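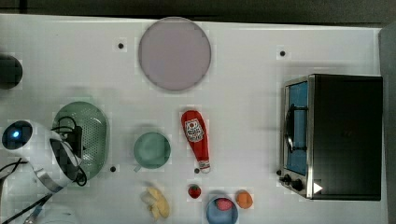
4.2 Recovering from a bad plan

We started out with a planner that committed to a whole grasp sequence up front, and I'll admit I was pretty attached to it. Then Tianyou Tang went through the November logs and found that most of our 90 aborted runs died the same way: the arm's own cables hid part of an object, the segmenter split it in two, and the planner happily went after the smaller half. Ouch!

So we rewrote the loop (we call the new version Postbridge). It replans after every motion primitive, and it keeps an object's old mask alive for 29 camera ticks after the detector loses it. The overhead view in Figure 3 is the kind of layout we tune on, with the arm and its cables right over the green colander while bananas, a cup and a ketchup bottle share the table.

Over 1,252 replanning calls, the median one took roughly 311 ms, slow enough that you can see the arm pause. We tried hiding the pause by planning during the motion, but then the masks went stale and we were back to chasing halves. I'd still like to fix that. For now we take the pause, and all results in Section 5 include it.

Figure 3. Tabletop layout for the replanning tests, overhead camera.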